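4. Premier lancement de l'exercice « vapeur »

Guide d'installation du club Juko, section 4 sur 7. Version du 3/2/23.

Bon, si vous lisez cette section, c'est que vos deux bras répondent et que la calibration de la section 3 est passée (sinon, retour à la case départ, désolé !). J'ai écrit tout ça en janvier, pendant que je préparais le parcours cuisine de la coupe Gidusska, et je l'ai remanié après avoir vu trois équipes se bloquer au même endroit. Dites-moi si ça coince encore.

4.1 Préparer le poste

1. Amenez la table contre le mur, grand côté face au robot. Bloquez-la bien, elle glisse facilement sur le parquet.
2. Posez le cuiseur au centre, panneau de commande vers le robot. Il reste débranché pendant toute la mise au point.
3. Retirez le couvercle et mettez-le à plat à gauche du cuiseur, poignée vers le haut.
4. Placez la grande assiette à droite. Laissez un peu de marge au bord de la table, sinon le bras droit arrive trop tendu et il tremble.
5. Disposez les brioches dans le panier sans qu'elles se touchent.

Note : les manches en tissu s'enfilent avant les câbles. Je me suis trompé deux fois d'ordre, et tout redémonter pour une manche, c'est vraiment pénible.

4.2 Régler la pince droite

1. Ouvrez Gundis sur le portable et chargez le profil « brioche ».
2. Réglez la vitesse de fermeture sur 250. Le profil d'origine est à 285, et avec ça j'ai écrasé plus de 15 brioches en une soirée (j'adore les brioches, mais quand même).
3. Laissez le décalage de hauteur à 1,170. C'est la valeur trouvée avec notre support ; si vous utilisez le support Fothergill, refaites la mesure de la section 3.
4. Enregistrez, fermez le profil, rouvrez-le. Oui, il faut le rouvrir ! Gundis garde parfois l'ancienne vitesse en mémoire.

Attention : gardez les mains hors du plateau dès que les moteurs sont sous tension, même si les bras ont l'air de dormir. Une personne reste à côté de l'arrêt d'urgence et ne fait rien d'autre.
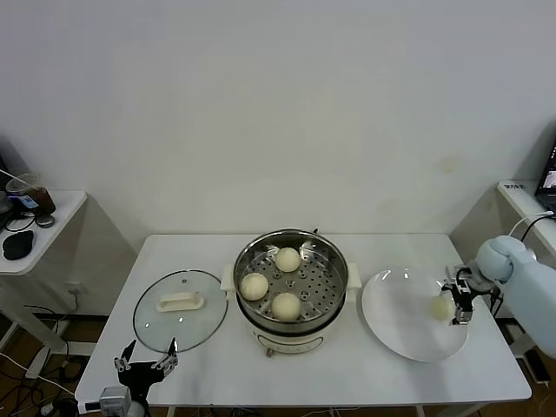 Le transfert vers l'assiette, c'est le passage où l'on gagne ou perd le plus de points à la coupe, alors prenez votre temps. Lancez d'abord le mouvement à vide, au ralenti, et regardez la trajectoire en entier. Ensuite seulement, avec les brioches. La pince droite doit descendre jusqu'à tenir la brioche juste au-dessus de l'assiette avant de s'ouvrir, comme ici pendant que les trois autres attendent dans le panier. Si elle lâche de plus haut, la brioche roule et le jury compte une chute. Pensez aussi à la boucle du câble noir le long du bras : il lui faut du mou, mais pas au point d'accrocher la poignée du cuiseur.

4.3 Si ça ne marche pas

La brioche reste collée aux doigts : essuyez les doigts avec un chiffon à peine humide, moteurs coupés, puis séchez.

La pince se ferme à côté : vérifiez que le cuiseur n'a pas bougé. Je trace maintenant un repère au crayon autour du pied, ça m'évite bien des jurons.

Le bras gauche bouge alors qu'il devrait attendre : dans Gundis, décochez « deux bras » et relancez la séquence. Le bras gauche ne sert qu'au couvercle, dans la section 5.

Le bras droit s'arrête à mi-chemin : c'est presque toujours la limite d'effort. Coupez, dégagez le câble, recommencez au ralenti.

Quand vous avez réussi cinq transferts de suite sans chute, sauvegardez la séquence sous le nom de votre équipe et passez à la section 5.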